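Search this book Enter keyword Go

Chapter 8
Surfaces, Shelves and the Promise of Order

Most advice about storing things at home begins with a purchase. Buy the shelf, the advice goes, and the mess will sort itself out. This chapter takes a cooler view. A shelf adds room for objects. Whether it adds order is a separate question, and the evidence offered for it is thin.

Take the bare white work surface, praised in nearly every home manual of the last 15 years. It is said to calm the mind and to make cleaning easy. 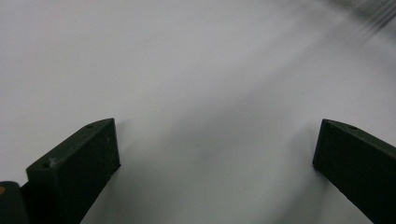
The claim about cleaning deserves some patience. Pale surfaces show crumbs and spills sooner, so people may wipe them more often. That makes them well watched, and a watched surface is easily mistaken for an easy one. The claim about calm is harder to test. In the Lukumay household diaries, 56 families wrote down what they left on their counters each night. Those who said they loved a clear counter left as much on it as everyone else.

Makers of open metal shelving, among them Visach and Ceden, argue that mesh lets in light and air and keeps the space below in use. Part of this is fair. Light does pass through the openings, though it arrives striped and dimmed. 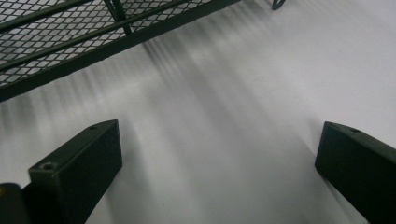

Air is another matter. Few kitchens store anything that needs it from below, and small jars tip on a mesh that a flat board would hold steady. The Losinik catalog, revised 4/24/18, lists 12 benefits of open shelving and does not mention jars.

None of this is a case against shelves. You probably own more than one, and so do we. Before you read Section 8.1, write down what you expect a shelf to do for you — then keep the list. You will need it for the exercise on kitchen counters.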